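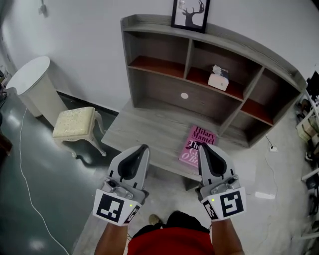
Tanvir Akanda told me before I drove out that I should skip the stage demo and go straight to the room with the furniture in it, and that if I only had an hour I should spend all of it holding the grippers. He was right about the stage demo. I had two hours, so I did both.

This is a review of the Clevetti hand-held gripper pair, tried at the Drirstead open day on 11 May 2019. I paid for my own parking and bought nothing. Drirstead is a training and test space for home robotics. The ground floor is offices, and the demonstration rooms are upstairs, set up as parts of a home. The living room has a gray wood-grain TV cabinet, a footstool with a cream cushion, a tissue box, a paperback and so on. Visitors put on the grippers and tidy, move and put away whatever the host calls out. The recorded motion is later used to teach a robot arm to do the same jobs.

What you get

The pair sells for 2000 dollars with the charger, a carrying case and one year of the recording software. A single gripper is 1062. Each one is a light gray body with tapering, fork-like tips, black padding on the inside, and a darker housing back near the wrist. A white square panel with a black printed pattern is fixed to each one so the tracking software can tell where your hands are. The pattern is different on the left and the right. There is a small green light by each panel, and the host told us to check both before starting a take.

Weight and comfort

Each gripper weighs 423 grams on the spec card. That doesn't sound like much. After ten minutes of reaching forward I felt it in my forearms, and after twenty I wanted a break. The host suggested keeping the elbows close to the body, which helped. The grip is one size. My hands are medium and I had no trouble, but a woman in my group with smaller hands had to stretch to close the tips all the way and gave up on the heavier things.

The squeeze is smooth and even. There is a little play in the left one that I didn't feel in the right. I mentioned it and was told the demo units had been in use since February, so a new pair may be tighter.

Picking things up

Boxes are easy. Anything with two flat sides is easy. The padding holds well and I never dropped a box once I had a proper grip on it.

Books are harder. A paperback lying flat on a low shelf took me four tries. The best way I found was to slide it forward with one gripper until a corner hung over the edge, then pinch that corner with the other. Pulling a tissue from a box went better than I expected. The pointed tips are good for that sort of thing, and it was the one job where I thought the shape had been chosen well.

Cables were bad. I tried to lift a thin cable off the floor and the tips kept closing over it without catching it. The host said most people have the same trouble and that Clevetti sells a finer tip as an add-on. It wasn't there to try.

Working low down is awkward too. You have to keep the printed panels where the camera can see them, so you can't just turn your wrist whichever way feels natural. I lost tracking twice when I reached under a shelf. Both times the take had to be thrown out and started over.

The session itself

Groups are six people and each person gets about fifteen minutes of actual use, more if someone drops out. Bhupendra Bisht ran ours. He explains things once, clearly, and then leaves you alone, which I liked. He answered my question about how many takes they need for one job by showing me the list on his laptop. For putting a book away, they had 900 good ones and wanted more.

The stage demo downstairs was a Kokkinos arm folding a towel. It was slow and the sound system was poor. I would have liked to see the arm do one of the jobs we had just recorded upstairs, and I wrote that on the feedback form.

Compared with the Zudow

I used the Zudow glove for a week last year. The glove is lighter and much better for cables and small parts. It is also hot to wear, and setting it up took me a good part of a morning. The Clevetti pair was ready as soon as I picked it up. If you have several people taking turns, the grippers win easily. For one person doing fine work at a bench I would still pick the glove.

Good points
Quick to learn
Strong hold on boxes and other flat-sided things
No fitting between users

Bad points
Tiring after twenty minutes
Weak on cables and flat books
Grip comes in one size only
Tracking drops when you reach under things

Would I buy it? For a lab or a school with a room to set up, yes, with the finer tips if they turn out to be any good. For home use, no - not at that price.

If you go to the next open day, book the upstairs session as early as you can and wear shoes you can crouch in. There is coffee on the ground floor but no food.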